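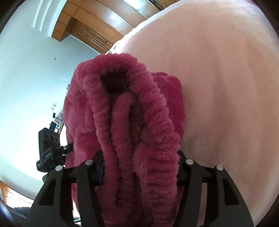
Fleece garment lost its softness, and how to fold it with ribbed edges?
Posted in Laundry and Clothes Care, November 1, 2020

Hello to all. I have a thick fleece garment in a strong raspberry pink, the fuzzy kind, with a ribbed edging which is gathered a little. I also have a big fleece blanket in pale pink. I keep them together on the bed and I use both every evening from October until spring, so they are washed often.

My problem is two problems. First, the fleece is not so soft as when I bought it. The fibers stick together in small points, and I find thin threads inside the folds which I think come from other laundry. I wash at 40 degrees with normal powder and a softener. My neighbor told me that softener is bad for fleece, but my mother used it always, so I do not know who is right.

Second, I cannot fold the thing. When I fold it flat it opens again, and when I push it in the drawer the ribbed part becomes wavy and stays wavy the whole day. The blanket is easy to fold but it takes half of the shelf. I live in a small apartment in Fevumdale and I have one wardrobe only.

Please tell me what you do with yours. I do not want to buy special products if it is possible without them. Thank you for the patience with my English.

Posted by girmont_window

Your neighbor is right. Softener leaves a layer on the fibers and after many washes the fleece feels heavy and a little greasy. Stop with it completely. It will not be perfect after one wash, please give it three or four.

What I do:

Turn the garment inside out and close any zipper or buttons. Wash it at 30 degrees on the gentle program, with liquid detergent and less of it than you use now. Powder can stay in thick fleece when the water is not very warm. Do not wash it together with towels, they give lint to everything, and I suppose your threads come from there. The blanket should go alone if your machine is small, it needs space to move in the water.

For the spin I choose the lowest that my machine has. Then I shake the garment strongly, outside on the balcony if there is no rain, and I dry it on the rack and not on the radiator. When it is nearly dry I brush it with a soft clothes brush, first in one direction and then in the other. You must be gentle with the brush, if you pull hard you make the fleece thin in this place. Before the first time try it on some part that you do not see when you wear it.

If there is much old softener in it, you can put a half cup of white vinegar in the softener compartment, one time. The smell goes away when it dries. Do not mix it with bleach, never. Also look at the care label before, some of them say hand wash only and then please forget everything I wrote about the machine.

About the blanket: I fold it in three the long way and then I roll it. A roll can stand upright at the bottom of the wardrobe.

Posted by Begović

just use the dryer on low with a tennis ball, mine came out like new. 20 minutes. folding i don't know, i hang it on a chair

Posted by bluekettle50

I agree with the first answer about washing, but I want to add something about the folding, because there was not much about the garment.

Thick fleece does not keep a sharp fold, so it is better to roll it also. Put it on the bed with the front down. Bring the sides to the middle so you have a long rectangle. Pull the ribbed edge straight with your fingers, it must lie flat before you begin. Start to roll from the opposite end, so the ribbed part comes last and stays on the outside of the roll. In my drawer the rolls stand side by side, not too tight.

When the ribbing is wavy already, make it a little wet with your hands, push it together to its natural width and let it dry lying flat over the night. Do not iron it. I did this one time with a cardigan and the fleece next to the iron became hard and shiny, and it never came back.

I would be careful with the dryer from the answer before mine. Some fleece can go in it and some cannot, the label has the symbol.

For the small wardrobe, you can put the folded blanket inside a pillow cover and use it as a cushion in the daytime. I have had one like this on my sofa for two winters.

Posted by Bevico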